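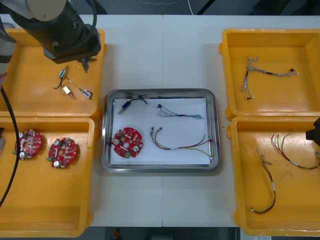
24 April 2025. Dual-arm kitting cell, gripper comparison, second bench session. The purpose of this session was to establish whether the Florulden parallel jaw may replace the Vida jaw on both arms without changes to the bin layout. The layout is unchanged from the first session: two yellow bins on each side, the steel tray in the center lined with white paper, solenoids upper left, round boards lower left, wire harnesses on the right. The left arm picks valves and boards. The right arm picks harnesses only. Controller is the Dretuvow unit with firmware as delivered.

Settings common to all runs: approach speed at the standard bench value, grip force limit 22 N, closing delay 13 ms. The force limit was lowered from the first session after marks were found on two terminal blocks. Runs were logged under job 209. Anyone re-running should load the job from the shared drive and not from the controller, where an older copy remains.

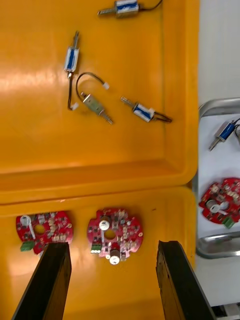 Valve picks were taken first. The Vida jaw holds the coil body well but tends to rotate the part when the nozzle is in line with the fingers. The Florulden jaw did not rotate the part in the same orientation. It did catch lead wires twice, both times when a connector lay between the part and the next valve. The planner treats the leads as free space. A wider exclusion zone was discussed with Tapio Hämäläinen, who prefers to correct the grasp point first and leave the planner alone. Agreed for now.

Board picks were less satisfactory. With a board flat on the bin floor, either jaw can take it by the outline, provided the notches are not under the fingertips. A tilted board is another matter. The wrist camera estimate assumes a flat board, and the fitted circle becomes an oval that the Cozma detection module either rejects or places too low. Exposure was fixed at 3000 microseconds. Glare from the bin floor remains a problem at that value and a shorter exposure should be tried before any change is made to the lighting.
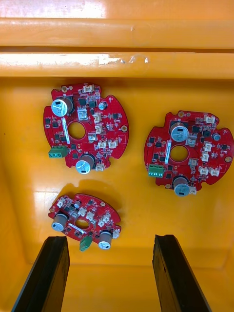
Wrist view, board bin. Two boards flat, third tilted between the fingers.

Place poses were checked next. The tray rim is the main source of trouble in the wrist view. It is bright enough to be taken for a part edge, and the detection mask should be redrawn to leave it out. Finger clearance at the rim is acceptable on paper, but the value in the cell model was measured with the Vida fingers and has not been repeated for the Florulden set — this must be done before unattended running.

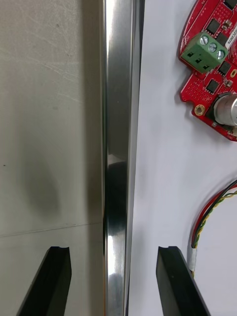
Wrist view at a metal rail, likely the tray rim. Board and wire bundle on the right, fingers open on either side of the rim.

Harness picks with the Florulden jaw were not completed. The right arm stopped on a communication fault between the Dretuvow unit and the gripper, and the fault returned after a restart. Cable to be exchanged. No conclusion is recorded for harnesses.

Open items:
Repeat rim clearance measurement with Florulden fingers.
Redraw detection mask.
Shorter exposure, same lighting, boards only.
Delete old copy of job 209 from controller (Hämäläinen).
Harness runs, right arm, after cable exchange.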